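January
Jaruwan Saengthong and Adom Gbeho

4. What readers remember from a celebrity pet story

We began this part of the study with a hunch, and a fond one, that people who click on a story about a famous person's dog or cat come away remembering the animal better than its owner. Most of us have had the experience of telling a friend about some actor's elderly beagle and then being quite unable to say which film the actor was in. Earlier work on entertainment news has mostly asked why people click, and very little of it has asked what stays with them a week later, when the page is long closed and dinner is on the stove.

Our collection held 203 short articles, all gathered from the lifestyle pages of Onden and Stoltbridge, and each one mentioned a well-known person together with at least one pet. From these we picked seven that were close to each other in length and tone, and we invited 23 regular readers to go through them at their own pace. The readers came back on a Thursday, had a cup of tea with us, and told us in their own words whatever they could recall. We let them wander as much as they liked — one reader spent most of her visit on a parrot from her childhood — and we sorted the details afterward.

Names of animals came back far more easily than we had guessed, and so did small physical facts such as a missing tooth or a bad haircut. The owners fared worse. Readers often put the right dog with the wrong singer, and they did this cheerfully, without seeming to feel that anything important had been lost. Kacper Krajewska, who sorted the answers with Buppha Panyasiri, noticed that stories with a funny mishap in them were retold in nearly the right order, while stories built on a red carpet or an award tended to shrink to a single sentence.

We should be careful here, as our readers were all fond of animals to begin with, and a group of devoted movie fans might well have given us a different picture. Even so, the pattern held across both sites and across every article we used.

Figure 2. Hands at an office desk, the right one holding black binder clips.

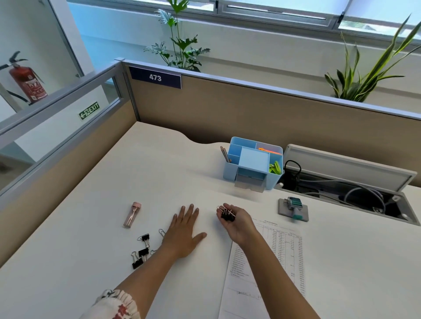 5. Stories told from the pet's point of view

A smaller group of articles lets the animal do the talking, and we take these up separately.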